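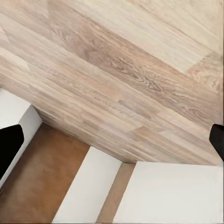 Renders: Rokstead simulation group. Gallery text: Solène Millet.

Good practice for simulated household tasks: gallery

The renders on this page accompany revision 3 of the Rokstead working rules for simulated manipulation. The rules cover how a household task is set up, recorded and accepted before it enters the Bomley task library. They apply to every site that submits episodes, including contractors using the Ueda export tool. The previous revision was issued in May and is withdrawn.

Each entry gives the rule number and the point the reviewer checks. The full wording is in the rules document, and where the two differ, the document governs.

Opening view, rule 4: gripper visibility

Both fingers of the gripper must enter the close view from opposite sides when the jaws are open. The view at the top of the page meets this. The fingers are clear of each other, nothing is held between them, and the wood-grain surface beyond can be read without obstruction.

Reviewers check finger visibility at the start of the episode and again at every change of gripper state. An episode in which one finger leaves the view for more than 14 consecutive samples is returned to the site.

Rule 5: surface texture

Floors and furniture keep the texture assigned by the asset list. Plain gray substitutes are accepted for collision tests only. Softening of the grain at close range is permitted, provided that plank direction stays legible. Sites must not sharpen renders after export.

Rule 6: lighting

Even, diffuse lighting is the default. Light shading along the inner faces of white parts is enough to separate one plane from the next, and a second light source is not required. If a site changes the lighting preset, the change is logged against the episode and the preset name is given in full.

Rule 9: objects near the working area

Everything within reach of either arm is entered in the object list, whether or not the task uses it. For the bedroom view below, the list has to carry the book on the sheet and the blue flip-flops partly under the bed frame. The crumpled white fabric item at the far left is entered too, under the general class "fabric" if its type cannot be confirmed.

Printed covers are entered by the text that can be read on them. The cover in this view reads "RICHARD BACHMAN" and "STEPHEN KING", and both names go in the text field. A title that cannot be read with certainty is left blank.

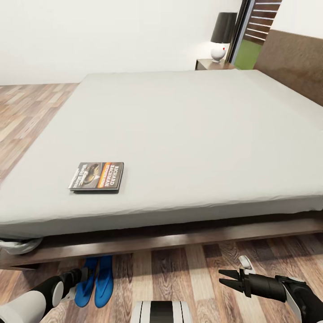

Rule 11: arm clearance

Clearance is measured from the gripper housing to the nearest fixed edge, such as a bed rail. The minimum with jaws open is 300 mm at task start. Values are taken from the simulator state. Estimates made from a render are not accepted.

Rule 12: records

Each submission carries the scene version, the object list, the lighting preset and the name of the reviewer. Fatbridge holds the accepted set, which stood at 541 episodes on 10/13/22. Corrections to an accepted episode are filed as a new version, and the earlier version is kept.

Questions on the wording of a rule go to Solène Millet at Rokstead. Requests for a waiver are submitted through the Bomley library form with the rule number in the subject line.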